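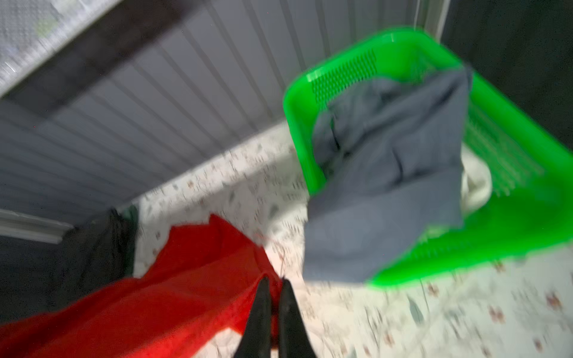 Clarnent Facilities and Residence Services
Support ticket: Shared laundry, booking and payment faults
Location: Ibarra House, ground floor laundry room
Status: Closed
Opened by: Helju Paulauskas, Residence Office
Assigned to: Chae-won Kong, Building Systems

Summary of the problem

Residents of Ibarra House report that the laundry booking panel accepts a reservation, charges the resident's account, and then fails to release the selected machine. The machine shows "Reserved" for the full booking period and cannot be started by the person who made the booking. When the period ends, the machine returns to "Available" and the charge is not reversed.

The fault was first reported in July. It affects washers and dryers and is not limited to one floor group or one type of account. The booking panel is a Turnilico wall unit. Payment is handled through the Comov account service, which also covers printing and parking at this site.

Impact

Residents are unable to rely on evening bookings. The Residence Office has received complaints concerning duplicate charges, and several residents have asked for permission to use the laundry room at Clarnent's other building until service is restored. That request was approved on a temporary basis.

Log

Entry 1, Paulauskas
Ticket opened. Notice placed on the laundry room door and on the residents' page. Residents have been asked to keep their booking number and to report the machine number, the time of booking and the amount charged. Reports without a booking number cannot be matched to a charge.

Entry 2, Kong
Panel restarted from the service menu. Test booking made on washer 3 using a staff account. The machine released normally and the cycle started. Fault not reproduced. Ticket left open for observation.

Entry 3, Paulauskas
Four further reports received overnight. All concern bookings made after 6:00 p.m. Two of these residents had tried again on a second machine and were charged twice. Please advise whether the panel should be taken out of use in the evening.

Entry 4, Kong
The panel should remain in service for now. I have exported the event record and found that each failed booking is followed by error code 77. The Turnilico service manual lists this code as "Release not confirmed." The panel sends a release command to the machine controller and waits 10 seconds for a reply. If no reply arrives, the panel holds the reservation but takes no further action. The payment has already been sent to Comov by that point.

Entry 5, Kong
Site visit completed. Cabling between the panel and the controller was inspected and found to be in good order. Connectors were reseated. The controller cabinet is dry and clean. A test booking at 2:15 p.m. released in under one second. A second test at 6:40 p.m. failed with code 77.

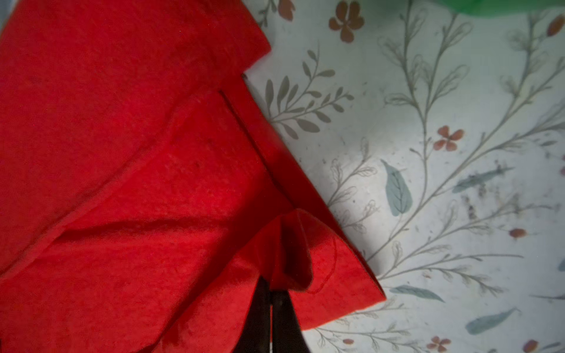
Entry 6, Kong
The time of day appears to be significant. I compared the event record with the network schedule for the building. The controller shares a network segment with the door access system, which begins its nightly record transfer at 6:00 p.m. During the transfer, replies from the controller are delayed by as much as 42 seconds. The panel stops waiting long before then.

Entry 7, Paulauskas
Thank you. Residents have asked whether the machines themselves are safe to use, as a rumor has spread that the dryers are overheating. Can this be addressed in the next notice?

Entry 8, Kong
There is no indication of a fault in any washer or dryer. The problem concerns communication between the panel and the controller only. The notice may state this. It may also state that a machine showing "Reserved" should not be unplugged. One washer was found unplugged this morning and had to be added to the controller again by hand.

Entry 9, Kong
Request sent to the network team to move the laundry controller to its own segment. As a temporary measure, the door access transfer has been rescheduled to 3:00 a.m., when the laundry room is closed. Three evening test bookings were made after the change. All three released correctly.

Entry 10, Paulauskas
No new reports since the transfer was rescheduled. Access to the laundry room at the other building has been withdrawn and the door notice updated. A list of affected bookings has been sent to Comov for refund.

Entry 11, Kong
The controller has been moved to a separate segment. The panel's event record was full at 3000 lines and had begun to overwrite older entries, so it was exported and cleared. Code 77 does not appear in any entry made after the move. The door access transfer may return to its former time.

Entry 12, Paulauskas
Comov has confirmed that the refunds have been issued as account credit. Residents who prefer a refund to their bank card must apply in person at the Residence Office with their booking number.

Resolution

Network delay between the booking panel and the machine controller caused release commands to go unconfirmed. The controller was moved to a separate network segment. No parts were replaced.

Open item

The panel continues to take payment before the machine confirms release. A change request has been submitted to Turnilico under a separate ticket.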